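Gripper width drifting against wrist pose, handheld demos

nanedero_k
I'm training a pick policy from handheld gripper demos, tabletop clutter into a box. Pose comes from visual-inertial tracking, finger width from the wrist camera by finding the two blue pads. Video runs at 60 Hz, policy at 30. In replay the fingers close before the hand arrives. On large items you don't notice. On small ones it misses.

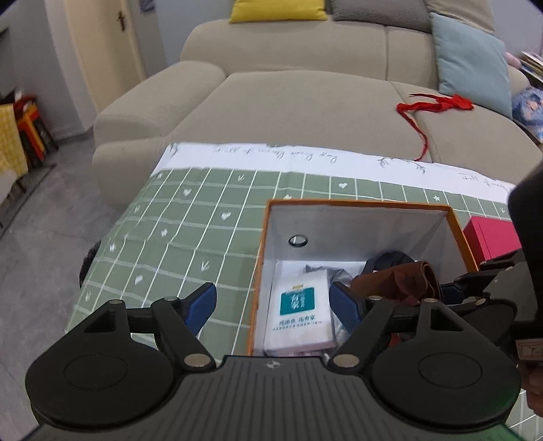

The offset isn't constant between sessions, so I can't subtract one number and move on. Has anyone solved this in software? I'm using the Treretti replay tool, default settings.

burham_owl
Treretti stamps width when the detector finishes, not when the image was taken. Pose gets the capture time. Look at the loader. I measured 135 ms between the two on my machine and it grew when the disk was busy.

marinho77
I'd leave the timestamps alone and cross-correlate. Open and close the fingers a few times while rocking the wrist at the start of each session, then fit the lag.

burham_owl
That fits one lag per session. If the detector slows down halfway through, you are wrong for the second half. Carry the capture time through the queue.

marinho77
It has worked for me on 2 setups. Not everyone wants to patch a loader.

nanedero_k
Found it, burham_owl is right about the stamp. Patched, and replay looks much closer. What's left is width noise on soft objects. With a small ball between the pads, what width should count as contact?

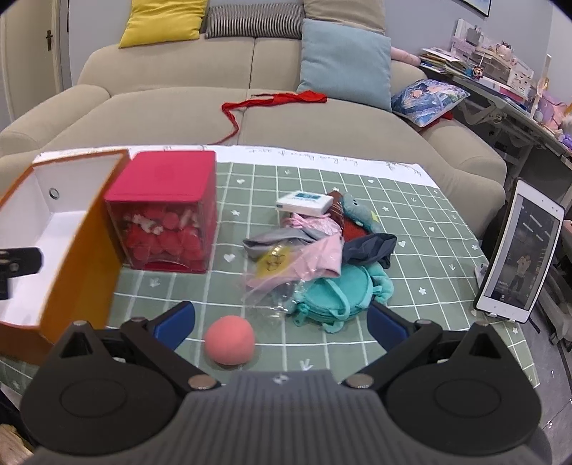
Photo: Maximiliano Cisternas

I have a fixed threshold now and it fires late on anything that squashes.

marinho77
Don't label contact from width alone. Use width velocity. When the pads slow down and the hand starts to lift, call it a grasp.

burham_owl
Agree on velocity, but smooth it with a centered filter offline. A causal filter puts back the delay you just took out. And do you need a contact label at all? I dropped mine and let the policy predict width directly. No worse on my tasks.

nanedero_k
The planner uses it to switch to the place motion, so yes for now. I'll try velocity with the centered filter and post the plots.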